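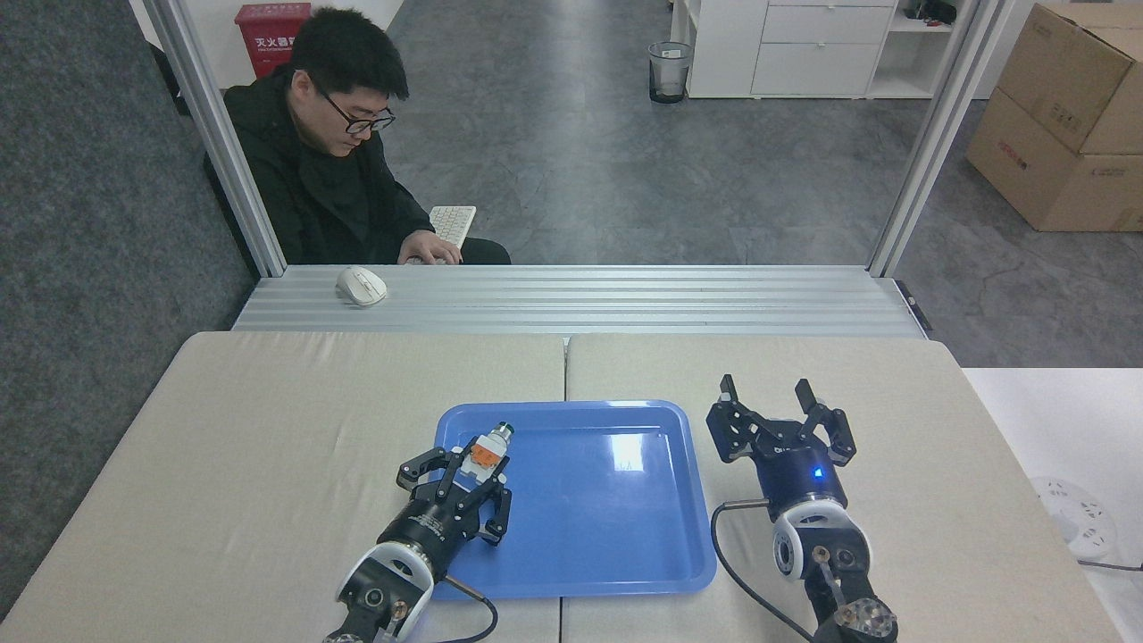 I build bicycle wheels by hand in the back half of a shop in Studthorpe, and these are the questions I get asked most. The first is usually what a rim is made of. Mine are nearly all aluminium, pushed through a die as one long length and then rolled into a hoop. It's an extrusion, the same family as the ribbed silver rail with the white mouse sitting on it up there, only bent round and drilled for spokes. I do build on carbon if you bring me the rims, but I don't keep them in stock.

How long will my wheels take?
Allow 2 weeks if I have the hubs, longer if they're coming from overseas. June is always busy because everyone strips their bike down for winter at once!

Can you reuse my old hub?
Usually, yes. Pull the wheel off and bring it in, tyre and all, and I'll check the bearings and the flanges while you're standing there. If the flange is cracked I won't lace it, sorry, no matter how much you love the colour. Cup-and-cone hubs get cleaned and regreased as part of the build.

Which rims do you recommend?
For commuting and gravel I like the Arruda, a plain box section that takes a wide tyre and stays put once it's tensioned. The Tarnier is lighter and a bit fussier at the join — lovely on a road bike, less lovely on a cargo bike. Tell me what you weigh and what you carry. I'm not being nosy, it decides the spoke count.
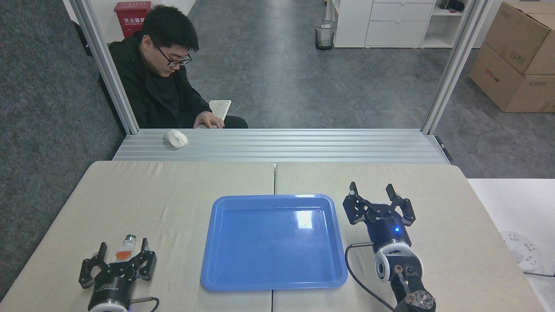 What does it cost?
A plain rebuild with new spokes on your hub starts at $30 for labour on a kid's wheel and goes up from there. A full pair with dynamo hub and all the trimmings can get silly (the dearest I've done was $2,883, for a tandem). I'll send you a written quote before I order anything.

Do they need retruing?
Bring them back after your first month of riding and I'll go over them for free. If you hear pinging on the first ride, that's the spokes settling, and I try to get most of it out on the stand. Pinging after a week is worth a phone call.

Can I order by email?
Please do. Send me the hub model, the number of holes, your tyre size and whether you run rim or disc brakes. A photo of the dropouts helps if the frame's an older one.

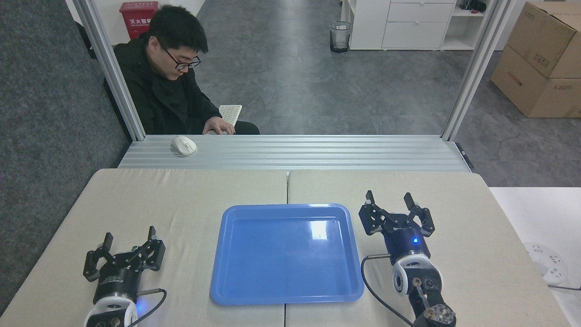
One hand on the keys, mouse on the rail.

Comments

bristano_bill: Had my rear done on the Arruda, 644 km so far and still straight as anything.

Jo: Do you do 20 inch wheels for folders?

Alcides Leite: Yep Jo, bring it in. Short spokes take me an extra day or so.

Contact | © Alcides Leite Wheels, Studthorpe | Back to top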